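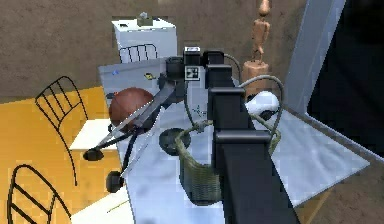 Lukelis, Season 2: Production Progress Report to Verkance
Reporting period ending March

1. Summary

Principal photography on the second season of Lukelis is complete. All eight episodes are in post-production. Episodes 1 through 3 have reached picture lock and have been passed to sound. Episodes 4 through 6 are at director's cut. Episodes 7 and 8 are in assembly.

The season remains inside the approved budget. One cost line, night exteriors, is over; the overage has been absorbed by contingency and no additional funds are requested. Delivery of the full season is still forecast for September, as stated in the previous report.

2. Photography

The shoot closed after 49 days against a schedule of 47. The two added days were both night exteriors at the Tierney harbor location, where wind speeds exceeded the limit set for the lighting cranes. The harbor sequence in episode 6 was rescheduled to the end of the block and completed there.

No scripted scenes were dropped. Two scenes in episode 5 were combined into one at the script stage, before the block began, and the revised pages were sent to Verkance at that time.

Second unit finished all driving material and establishing shots. One pickup remains open: an insert of the ledger for episode 7. It will be shot on the next available stage half-day and does not affect the edit schedule.

3. Post-production

Editing is being carried out at Nelov on two suites. A third suite was planned from February but opened in March, after storage at the facility was expanded. The late opening moved the episode 7 assembly back by one week. The lost week has been recovered by overlapping the sound spotting sessions for episodes 2 and 3.

Running times for the locked episodes are within the broadcaster's limits. Episode 3 was four minutes long at first lock and was reopened once. The cut removed a secondary conversation between the sisters, which will be offered as additional material for the streaming release.
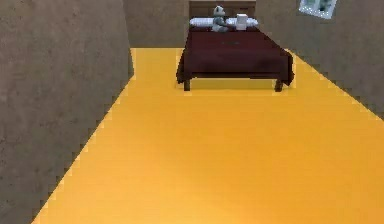 4. Visual effects

The season has 400 effects shots, most of them cleanup and set extension. Final counts by episode are in the attached tracking sheet. Work is divided between Nelov and one outside vendor. Shots for the locked episodes have been turned over in full. Turnover for episode 4 is scheduled for the week after lock.

The flood sequence in episode 8 is the largest single item and carries the most schedule risk. A first pass of the water surface has been reviewed and sent back with notes on scale. A second pass is due before the next report.

5. Music and sound

The composer has delivered themes and a full score for episode 1. Temporary music is still in place on all other episodes. Dialogue replacement is light for episodes 1 and 2 and heavier for episode 3, where generator noise affected the market scenes. Cast availability for those sessions has been confirmed.

6. Marketing materials

A 30-second teaser has been cut from episodes 1 and 2 and is with the broadcaster for approval. It does not show the identity of the caller, in line with the publicity agreement. Stills selection is complete for the lead cast. Key art is at concept stage, with 3 options to be sent to Verkance.

7. Open items

- Approval of the teaser by the broadcaster
- Episode 7 insert shot
- Decision on opening titles for the international version
- Signed music license for the radio song in episode 4

8. Next period

Planned milestones are picture lock on episodes 4 through 6, first cuts of 7 and 8, and the final mix of episode 1. The third funding installment falls due on delivery of that mix.

14 shares | 2 comments

Search reports and updates
Enter keyword

Related
Lukelis Season 2: Pre-Production Report
Lukelis Season 2: Report on First Shooting Block
Verkance Drama Fund: Reporting Schedule
Tierney Harbor: Location Access Notes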